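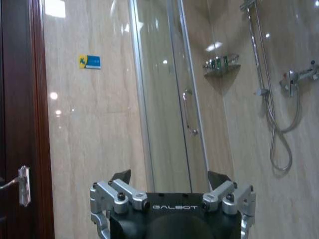
Monique Masson me escribe que un inhibidor de frecuencia se detecta tirando de la manilla, y que todo lo demás es gastar dinero. Tiene razón en la primera parte. Me lo mandó a raíz de la entrada anterior, en la que conté el robo de mi coche en el aparcamiento de Gunolell, y aprovecho para corregir un par de cosas que dejé mal explicadas.

Lo que me pasó no fue una inhibición. El coche quedó cerrado: se plegaron los retrovisores y comprobé la puerta del conductor. Lo que encaja es una retransmisión de la señal de la llave. Un equipo se coloca cerca de la llave, otro junto al coche, y el vehículo responde como si el dueño estuviera al lado. No hay cristales rotos ni cerradura forzada. El perito de Renard lo anotó como «acceso sin daños» y pidió las dos llaves antes de seguir con el expediente.

Cronología, para quien esté en las mismas. Denuncia presentada el 17 de junio, con número de bastidor y permiso de circulación. Parte al seguro esa misma tarde. Respuesta de la aseguradora a los 5 días, con una petición de documentos que ya había enviado. En julio, oferta de 2958 euros por el valor venal, menos 400 de franquicia. Reclamé por escrito adjuntando tres anuncios de coches del mismo modelo, año y kilometraje. Sigo esperando.

El contenido del maletero va aparte. Mi póliza no lo cubre salvo que se contrate la ampliación, que yo no tenía. Thibault Le Goff me preguntó por el localizador Mameo: estaba instalado, pero alimentado desde la toma de diagnóstico, de modo que bastaba con desenchufarlo. La última posición registrada es la rampa de salida.

En el coche de sustitución he desactivado la entrada sin llave desde el menú de confort. La llave de repuesto está en una funda Seyoum, que probé metiendo también la principal y pegándome a la puerta. No abrió. Repetiré la prueba cada mes, porque el forro se dobla siempre por el mismo sitio.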